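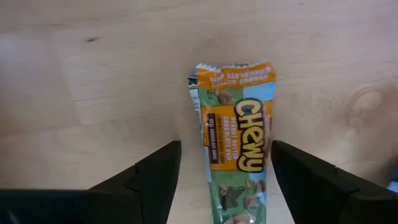 Fig. 2-1. Chewy bar in its wrapper on the table top.

Section 2. Setting up the bars, the tray and the woven round

This section explains how to prepare the Fodell snack table for the first time. Please read it to the end before you open any carton. If the table was already used in another room, begin at step 4.

What you need

Wrapped bars, different kinds if you have them
The deep tray
The woven round
The small clear container
The small artificial plant
A soft cloth and lukewarm water

The table is delivered separately and is described in Section 1. Bars are not delivered with the set. You may use any wrapped bar which stands upright in the tray without being bent.

2.1 Preparing the table top

1. Wipe the wood with the soft cloth, along the grain. The cloth must be damp only. Do not pour water on the wood.

2. Let the wood dry for 45 minutes. During this time nothing should be placed on it, also not the cloth.

3. Look at the wood from the side, near a window or a lamp. Knots and wavy lines in the grain are natural and they are not a fault. If you feel a rough place with your hand, see Section 5, Small Repairs.

CAUTION: Do not use furniture polish where the bars will lie. The smell of the polish can stay on the wrappers for a long time.

2.2 Checking the bars

4. Take the bars out of their carton and lay them on the table one by one. Do not shake them out.

5. Check both ends of each wrapper. The end should be pressed closed over the complete width. A small twist or a fold in the end is normal, but an opening is not. Bars with an open end must be put aside and not offered to guests.

6. Read the best-before date on each bar. When two bars are of the same kind, the bar with the earlier date goes to the front.

7. Keep bars with peanut or other nuts together in one part of the tray. Write the word NUTS on a card of the Herrero type (see the list of accessories) and put the card next to this part.

NOTE: The color of a wrapper is not a safe way to find the flavor. Different makers use the same colors for different things. Always read the name.

CAUTION: Guests with an allergy must be able to read the ingredients by themselves. Do not cut the wrappers and do not cover the text with price labels. If the ingredients are printed only on the outer carton, keep the carton and show it when somebody asks.

2.3 Filling the tray

8. Put the tray at the back of the table, in the middle. The long side should face the guests.

9. Stand the bars upright in the tray. The names should look to the front as far as this is possible. Begin at one end and go to the other, so the bars can support each other.

10. Stop before the tray becomes tight. You should be able to take out any bar with two fingers and the bars beside it should stay where they are.

11. Put one bar in the small clear container and set it next to the tray. This is the display bar and it is not for eating. Replace it every month.

12. Set the plant on the other side of the tray. It needs no water. Dust it with a dry brush.

The total weight in the tray must not be more than 1000 grams. If you have more bars than this, please store them in a closed cupboard, away from the heating.

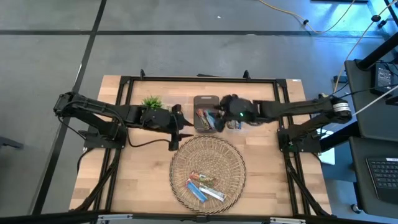

Can I put unwrapped food, for example cookies or nuts, in the deep tray?

The tray is made for wrapped food only. For cookies and nuts please use a bowl with a lid, and wash it each day.

2.4 Arranging the woven round

The woven round holds the bars which you want to offer first. It stands in front of the tray, nearer to the guest.

13. Shake the woven round gently outside the room. New ones can lose some small pieces of fiber in the first days.

14. Lay it flat in front of the tray. Leave a space between the two, wide enough for a hand.

15. Put a few bars on it and spread them like a fan. They may touch, but they should not lie across each other. It is nicer when the kinds are mixed.

16. When a guest takes a bar, you do not have to fill the place at once. Fill again in the morning and in the afternoon. When only one bar is left, move it to the side and put the new ones next to it.

NOTE: Do not pull the woven round by its edge. Lift it from underneath with both hands, after the bars are taken off.

CAUTION: Natural fiber does not like to be wet. If something is spilled, dry it with paper, then let the piece lie in the air until the next day. Do not use the dishwasher and do not use a hair dryer. 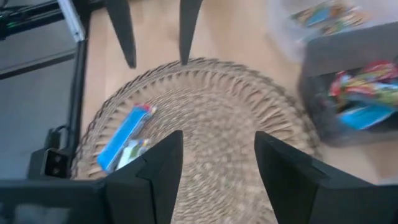

Fig. 2-3. Blue package lying at an angle on the left part of the woven round.

2.5 Last check before guests arrive

The tray stands straight and no bar is leaning out of it.
The card for nuts can be read from the front.
The display bar is in its clear container.
Empty wrappers are in the waste bin and not behind the plant.

If a part is missing or damaged, write to the Skosmont parts office and give the number from the bottom of the tray. Replacement woven rounds are ordered under the name Flemomden, in the same size only.

Text of this section: Ayanda Van Wyk. Continue with Section 3, Daily Cleaning.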